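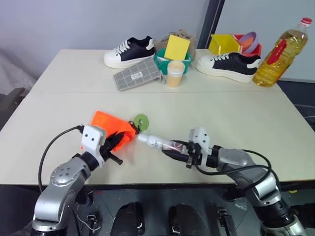

Photo: Yuzuki Minami / Clatcombe

3.2 Collecting demonstrations

All demonstrations were recorded on the two-arm table at Itville. The operator sits to one side with a pair of Clidix hand controllers, one for each arm, and moves them as if handling the objects directly. The arms follow at reduced speed. We tried guiding the arms by hand in an earlier round, but with two arms the operator ended up leaning across the table and blocking the cameras — we kept hand guiding only for setting the start pose.

The task is bag packing. One gripper takes hold of an orange fabric bag near its mouth while the other brings an item to it, for instance the clear bottle in Figure 1. Other household things, among them shoes, a paper cup and a bottle of cooking oil, share the table. The operator is told which items belong in the bag before each run and is otherwise free to choose the order and the grip. No script of waypoints is given.

Two operators took part. Sadao Sasaki had used the Balogun controller before; Yuzuki Minami had not, and was given 54 practice runs, none of which are used in training. Together they recorded 899 demonstrations. A run was thrown out if an item fell off the table, if the arms touched each other hard enough to trigger the stop, or if the operator asked to drop it. This removed 69 runs, most of them from the first two sessions.

3.3 Wrist views

The overhead view is good for planning which arm should move, but it says little about the last few centimetres before contact. Each gripper therefore has its own small camera, and its pictures are stored with the joint angles and the finger opening. Soft items are where this matters most. The fingers themselves can hide the part being held, and a plush item changes shape as soon as it is squeezed, so the operator has to judge the grip partly from how the surrounding material moves.

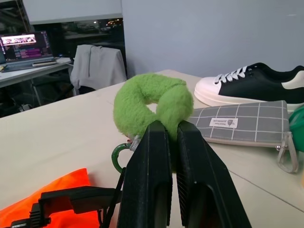
Figure 2. Wrist camera view of a grasp on the green plush ring, with the pencil case and a shoe behind.

Both operators tended to pinch soft items near an edge and to close the fingers in small steps. With rigid items they closed in one movement. We did not correct either habit. Pauses longer than 7 seconds were cut from the recordings before training, as they mostly came from the operator stopping to look at the screen — shorter pauses were left in, including those made just before the fingers closed.

The wrist pictures were not cropped, and objects on other desks remain in view. We return to the effect of this on the trained policy in Section 5.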